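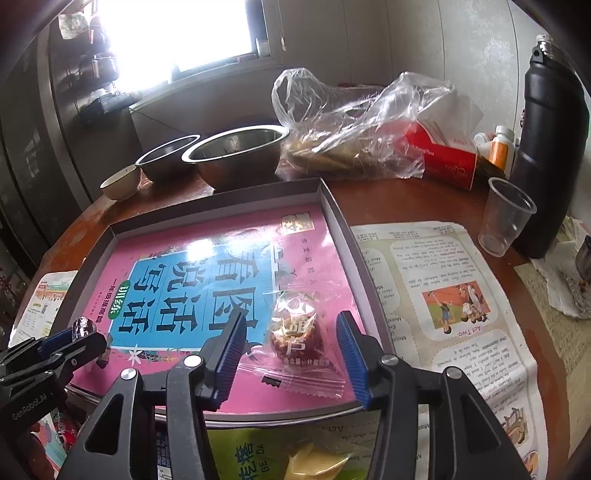 Wrapper slip is a fault in robot gripping in which the fingers close on a loose part of a packet and the food inside slides away. It's a small failure with a surprisingly rich set of causes! Ridged pads can hold film well, yet a clear wrapper is hard for a camera to place – glare hides its edges. Haris Halilović described the Dovar fault in July, after 18 drops in 200 lifts.
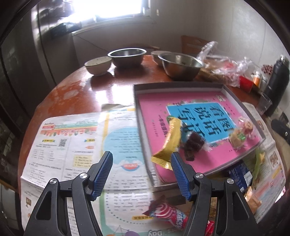

What usually fixes it?
A slower close and a grip nearer the middle of the packet.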